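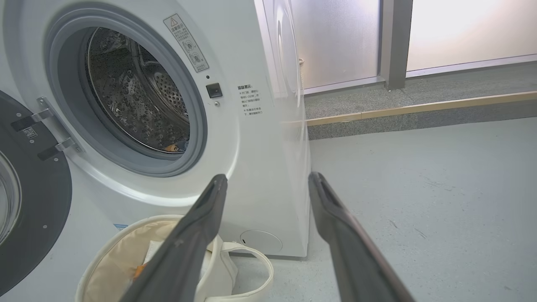 What running time counts as a short for the Odov festival, and do the credits count?

Stitness
The limit is 2000 seconds, measured from first picture to last, with credits included. Anything longer goes in the feature category, which has a separate entry form and closes in April.

Waweru
Same as above. Also upload 2 stills with the entry.

Zono
I think credits were excluded one year? Check the rules PDF, section 3.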